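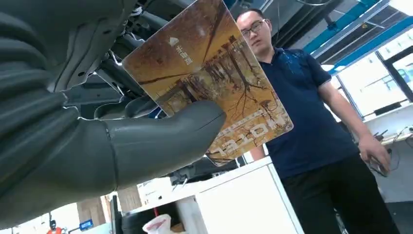 Vanon 276 Two-Handed Handling Robot: Demonstration Visits at Skaswood

If you have got as far as this page, you have probably read the Vanon leaflet and looked at the numbers, and you are now wondering what the thing is like when you are stood next to it. We had much the same feeling before we took it on at Narner, and it was an hour in the same room as the robot that made up our minds. So we would much sooner have you come over to Skaswood and spend a morning with it than send you another leaflet, and most of what follows is about what happens when you do.

What it is

The Vanon 276 is a walking robot with two arms and jointed hands, meant for light, fiddly handling jobs: cards, sleeves, sample packs, thin boxes, the sort of thing that gets picked up and put down all day long in a print room or a packing room. It stands 158 centimetres tall. The arms and legs wear a soft dark grey cover, with deep ribbed folds where they need to bend, and the fingers are left open at the knuckles so that the screws can be reached with an ordinary driver (you will be glad of this the first time you have to change a fingertip, believe me).

The hands

Everybody goes straight for the hands, and quite right too. The thumb is broad and smooth with a rounded end, and the fingers close against it or against each other, depending on what has been set. For the visit we nearly always use printed cards, which are a harder test than they sound. A glossy card is thin and slippery and it doesn't forgive a clumsy grip, and one with a good big picture on it – we are fond of the autumn woodland ones – makes it easy to tell from across the room which way up the robot has got it. You are very welcome to bring your own. One visitor brought a shoebox full of seed packets and we had a lovely time with those, although the very small ones gave us some trouble.

One of our people stays on the floor with the robot all the way through, so there is always somebody to ask. Please do ask. We have been asked about everything from cleaning the covers to whether it minds stairs (we don't offer it for stairs), and we would rather answer a dull question on the day than a worried telephone call a month later.

The card rack

Siddiqui make the wooden racks for us, and the rack is supplied with every robot on the handling package. It slots together without glue, the dividers notched along their edges where they join the crosspieces, and if one gets knocked or split you can order a single divider and tap it in yourself. The part number for a spare divider is 1208. The slots lean back at an angle so that a card can rest in them without being gripped

on both sides, and that matters more than we expected when we first drew the thing up.

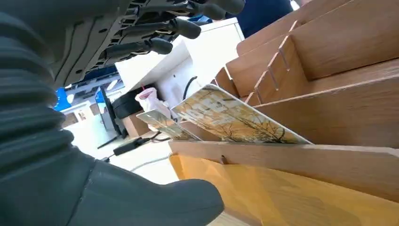
We did try a plastic rack early on and it was a perfectly decent rack, but the cards slid about in it, and the pale wood is kinder to printed edges. If your cards are an odd size, send us a few before your visit and we will ask Siddiqui to cut a front rail to suit. It normally takes them a week or so, a little longer in February when their workshop is busiest.

Standing room and floor marks

The part of the visit people least expect to enjoy is the floor. We mark out the robot's standing place with bright tape, straight on to the carpet, and we go through it slowly because you will be doing the same at your own premises. Low-pile carpet like ours is fine. So is sealed concrete. Thick rugs and loose mats are not, and please don't be tempted by the sort of tape that leaves half of itself behind when you lift it.

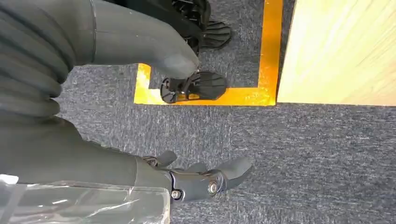
Feet at the tape corner, nearer sole on the line, with a hand part closed in front.

The soles are ridged and spread out wide towards the front, a bit like a paddle, and you can get a good look at the ankle from behind. The tape is a guide for the people setting up, so a foot on the line is nothing to fret about. What we ask is that you leave clear floor beside the mark, enough for a grown person to walk past without turning sideways, and that you keep bags and cables out of it. We will measure your room with you from a sketch if you bring one – the back of an envelope has done perfectly well before now.

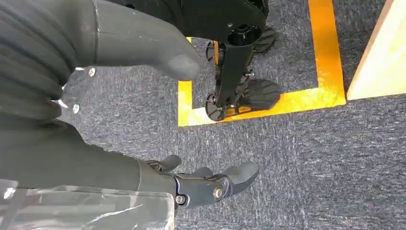
Ridged foot pads and yellow floor tape, with thumb and fingertip in the foreground.

What is in the handling package

Vanon 276 robot with both hands fitted
Full set of grey covers
Siddiqui wooden card rack
4 spare fingertips
Floor tape and setting-out sheet
Handheld controller and lead
A day of setting up at your premises

Spare covers, extra racks and single dividers are ordered through Narner in the usual way. Prices depend on how far we have to travel and how many robots you are taking, so we give them in writing after the visit.

Coming to see it

Visits to Skaswood start again on 5th January. Each one is kept to a small party, so that everybody can get close enough to see the fingers working, and we allow a whole morning even though the demonstration proper is a good deal shorter. Wear flat shoes and something warm enough for the walk across the yard. There is tea when you arrive and again when we sit down to talk about your own job, and parking is at the side of the building, through the second gate.

To book, send the visit form to the Narner office with the names of your party and a line or two about what you would like the robot to pick up.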